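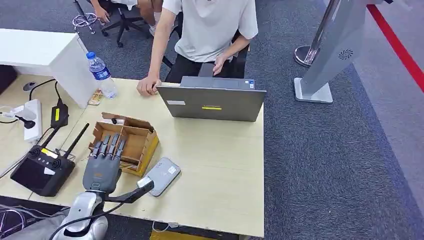
How close should you stand to a robot arm while it's learning a job at the bench? Stay outside its full reach, with the controller beside you, until it has come to a complete stop.

May
By the Clustside Workshop Tips desk

We get a lot of letters asking for "the rules" when one of these machines comes into a home shop or a spare room, and most of what we'd tell you is the same good sense you'd use around a table saw (with a few extra cords thrown in!). Start by stretching the arm out as far as it will go with the power off and marking that distance on the floor. On our old Janssen it came to 80 centimeters, and we were surprised how much of the bench that covered.

Next, agree on who holds the controller. One person, the whole session, and if you hand it over, say so out loud. We keep 2 spoken words for this, "moving" and "stopped," and everybody at the Fisthorpe shop uses them now, even the folks who grumbled at first.

Tie your cords back toward the wall before you power up, and keep drinks on another table if you possibly can. Begin with something light, like an empty carton, and run the arm at its slowest setting until you've watched the same move go right several times over. Long sleeves get rolled, and long hair goes up.

Last thing, write it down! A plain notebook will do. Ours is up to page 277, mostly notes on grip settings and which boxes were too slippery to bother with.

Search tips
Enter a word or phrase
Go

Recent tips
Labeling your power cords
Setting up the Jomen bench clamp
Getting tape residue off a desk
Storing small parts in cartons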